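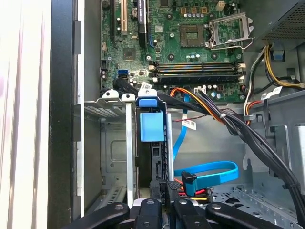

Wondura's opening remark to the group was that a used office computer is harder for a robot than a car door, as car doors arrive on a line in the same position and used computers do not. The remark set the terms for the visit and is the reason this report deals mainly with variation between machines.

Site visit report: automated disassembly of desktop computers
Module: Automation in Practice
Visit made in September to the Kendov demonstration hall, Eltwood

1. Purpose

The visit was arranged as part of the group project on handling tasks in recycling. Our own project uses a simulated arm and a simplified model of a computer case. The aim was to compare that model with a working cell and to list what the model leaves out.

2. The cell

Kendov runs the cell on open days for students and for recycling firms. It has one arm with 6 joints, fixed to a steel bench, with a gripper and a small camera at the wrist. The control software is called Satti. It holds a task list for each type of case, and the operator selects the list before the run starts.

A tower is laid on its side with the side panel already removed by hand. The staff gave two reasons for this. Panel catches differ between makers, and a bent panel can jam in a way the arm cannot sense. Our model assumed that the robot would open the case, and this should be changed.

3. Order of work

The task list shown to us had 7 steps. Cable connectors come before the drive, and the drive before the memory. The main board is left until the end. Steps can be skipped by the operator but not reordered during a run.
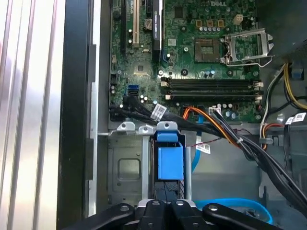 Does the arm need a new program for every computer? It needs a new task list for each case type, while the basic moves (approach, grip, pull, release) are shared between all of them.

4. Observations

4.1 Cables. Loose cables were the main difficulty discussed. A rigid part can be located once and then approached. A cable may shift when the part next to it is touched, so Satti takes a fresh camera view before each grip. This adds time to every step. Our simulation has no cables at all.

4.2 Latches. Blue plastic drive latches such as those in the towers on the bench give the camera a clear colour to search for. The cell uses colour as a first guess and shape as a check. Colour alone is not safe, as data cables and ports may also be blue.

4.3 Boards. Layout varies even where the cases look alike. The number and position of memory slots cannot be assumed from the outside, and a socket may be empty before work begins. The task list therefore includes a check for each part — a missing part is logged and the step is passed over.

4.4 Access. The fingers need clear space on both sides of a part. Near the drive cage this is limited, and the approach angle matters more than the gripping force. We had spent most of our own effort on force.

5. Changes to the project

The group agreed 3 changes. The model will start with an open case. A simple cable, made of short linked sections, will be added between the board and the drive. The planner will take a new view before each grip, and the extra time will be recorded separately so that results can still be compared with the earlier runs.

The present budget is 2000 simulated grips. It will be kept for now, although the cable model is slower to run and the full set may have to be split over several nights.

6. Limits of this report

We did not have access to the Satti logs, and no success rates were given to us. Cycle times were not measured. Notes on the task list were taken by hand from the operator's screen and have not been checked by Kendov.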